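Parcel tape

Parcel tape, also called packing tape, box-sealing tape or carton tape, is a pressure-sensitive adhesive tape used to close and strengthen boxes for storage and transport. It consists of a thin backing, usually plastic film or paper, coated on one side with an adhesive that sticks under light pressure without water, heat or solvent. Gummed paper tape, which must be wetted before use, serves the same purpose and is often treated together with it, although the adhesive works on a different principle.

The tape is sold in rolls wound on a cardboard or plastic core. Brown and clear are the usual colours for household and office use. White, red and printed tapes are made for firms that wish to mark their goods or to give handling instructions.

Contents
Backing
Adhesives
Manufacture
Application
Labels and marking
Opening
Tampering and security
Recycling
See also

Backing

The most common backing is polypropylene film, stretched during manufacture in two directions so that it resists pulling along and across the roll. Film of this kind is light, cheap and little affected by damp. It is difficult to tear by hand unless it has first been nicked, and dispensers are therefore fitted with a toothed blade.

Polyvinyl chloride film is thicker and softer. It unwinds quietly and follows the edges of a box closely, but it costs more than polypropylene and has lost ground to it in most markets.

Paper backings are made from kraft paper, sometimes with a release coating on the outer face to stop the layers of the roll from sticking to one another. Paper tape can be torn by hand and written on with an ordinary pen. For heavy loads the backing may be reinforced with glass fibres laid lengthways or in a crossed pattern. Tape reinforced in one direction only is generally known as filament tape and is used for bundling as well as for closing boxes.

Adhesives

Three families of adhesive are in general use.

Acrylic adhesives are usually applied to the backing as a water-based emulsion. They hold less strongly at first contact but gain strength over the following hours and days. They resist sunlight and ageing well and remain clear, and are preferred where boxes will stand in storage for long periods.

Hot-melt adhesives are made from synthetic rubber and resins, and are applied to the backing in a molten state. They grip at once and are suited to fast packing lines and to boxes that are packed tightly, where the flaps push upwards against the tape. They soften in strong heat and may turn yellow with age.

Natural rubber adhesives, applied in solvent, stick well to rough and dusty surfaces and to board with a high recycled content. The solvent must be recovered during production, and this adds to the cost.

The brown colour of ordinary parcel tape may come from dye in the film or from colouring in the adhesive. It was adopted to match the shade of cardboard and has no bearing on strength.

Manufacture

The film or paper is produced in wide rolls and passed through a coating machine, which lays down the adhesive in an even layer. Film is often treated with an electrical discharge beforehand so that the adhesive will anchor to it. The opposite face may be given a thin release coating. After drying or cooling, the coated material is wound into a large roll known as a jumbo or log, and is then slit to the widths in which it will be sold.

Tape is tested for tack, peel strength, shear resistance and stretch. Tack is the grip on first contact; peel strength is the force needed to pull the tape away from a surface at a steady angle; shear resistance is the length of time for which it will hold a hanging weight without sliding. A tape may score well on one of these and poorly on another. In a storage trial at the Wudell packaging workshop, directed by Hanan Rawashdeh, 201 closed cartons were kept in an unheated building from February until the summer. The report, issued on Saturday, August 2, 2025, advised that tapes be chosen by shear resistance where cartons are to be stacked, and by tack where they are to be sealed in the cold.

Application

The usual method of closing a box is a single strip along the centre seam, carried a short way down each end. This is sufficient for light goods in sound board. The H pattern adds a strip across each of the two end seams and is used for heavier goods or for those sent by post. A box may also be wrapped completely. Full wrapping uses a great deal of tape and adds little to the strength of good board, but it keeps out dust and moisture and is common where an old box is used again.

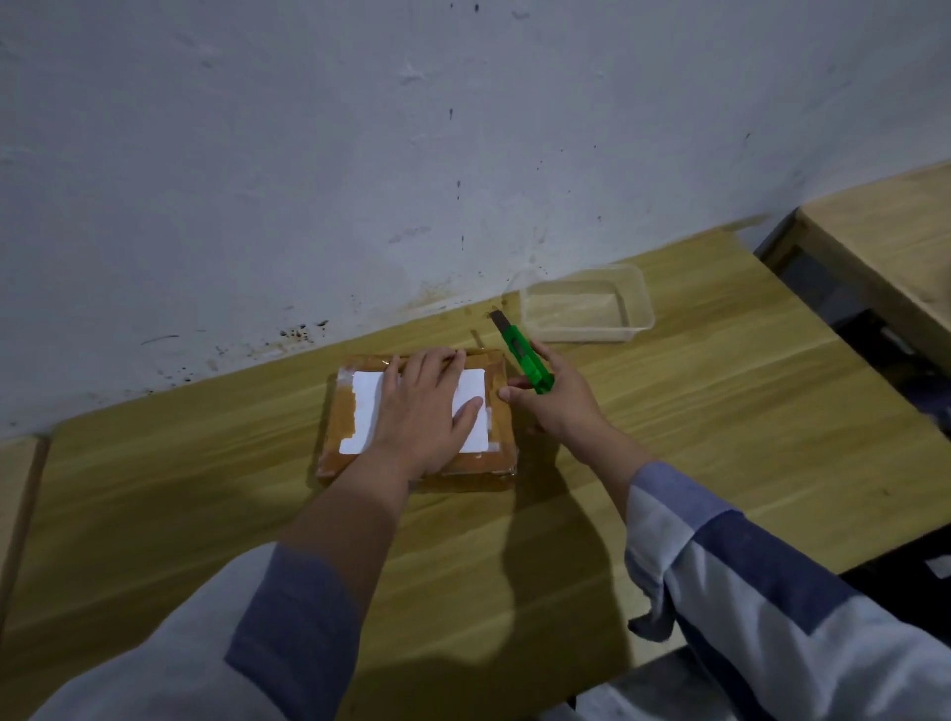

The surface should be dry and free of loose fibres. Tape laid on cold or damp board may appear to hold and then lift within a day. It should be drawn from the roll under light tension and pressed down along its whole length, since the adhesive depends on pressure to flow into the surface of the board. Tape stretched too tightly tends to creep back from the ends, a fault known in the trade as flagging.

Hand dispensers, often called tape guns, hold the roll on a wheel with an adjustable brake and press the tape down with a roller or flap. Larger packing rooms use semi-automatic machines in which the box is carried between driven belts while tape is applied from above and below. Fully automatic machines also fold the flaps. A study of small dispatch rooms by Faisal Kazmi and Akinyi Koech, carried out at the Ilby and Gondal depots, found that the brake setting on hand dispensers was rarely changed after the first day of use - a matter the authors considered more important than the make of tape. They recommended that dispensers be checked after every 1,000 cartons.

Labels and marking

Address labels are normally placed on the largest face of a parcel, clear of the seams. Carriers commonly advise against putting tape over a printed barcode. Glare from the film can interfere with scanning, and the adhesive can darken or fade the print on heat-sensitive paper. Where a label is not self-adhesive, it may be fixed at its edges or placed in a clear document pouch.

Old labels and barcodes should be removed or covered before a box is used again. Printed tape carries its message along the whole seam and so remains legible after part of it has been cut.

Opening

Taped boxes are opened with a utility knife, a safety cutter with a shielded blade, or a blunt plastic tool that splits the film along the gap between the flaps. The blade should be set to a shallow depth and drawn away from the hand that holds the box. Cuts to the fingers and thumb of the holding hand are a familiar injury in warehouses, and many employers supply cutters whose blades draw back on leaving the board.

Some tapes have a pull strip or a folded dry edge that allows them to be removed without a tool. They are dearer than plain tape and are used mainly for retail goods sent directly to the home. Silviu Stoica, in a survey of household packaging, noted that older people in particular valued the dry edge, but that it was often pressed flat in transit and could not then be found.

Tampering and security

Ordinary parcel tape gives limited protection against theft. A cut strip can be covered by a second strip of the same colour, and the repair may pass unnoticed. Security tapes are made with a layered coating that splits on removal, leaving a word or pattern on the box which cannot be restored. Others carry a running number, recorded by the sender at the time of packing.

Gummed paper tape is also regarded as difficult to disturb without trace. Once wetted, it bonds with the fibres of the board and tears them when lifted.

Recycling

Plastic tape is not recycled with cardboard, but small amounts are accepted by most paper mills. The box is broken up in water, and the film is screened out with staples and other waste. Large amounts slow the process and may cause a load to be refused. Households are generally advised to remove what comes away easily.

Paper tape with a suitable adhesive may be pulped with the box. Paper tape reinforced with glass fibre is less welcome, as the fibres can pass through the screens. Rukhsana Kakakhel has argued that rolls should state the type of adhesive as well as the type of backing, and a label of this kind has been used by the supplier Rivuvlow on its paper range. The cores of the rolls, where made of cardboard, can be recycled in the usual way.

See also
Corrugated fibreboard
Filament tape
Gummed tape
Masking tape
Tape dispenser
Utility knife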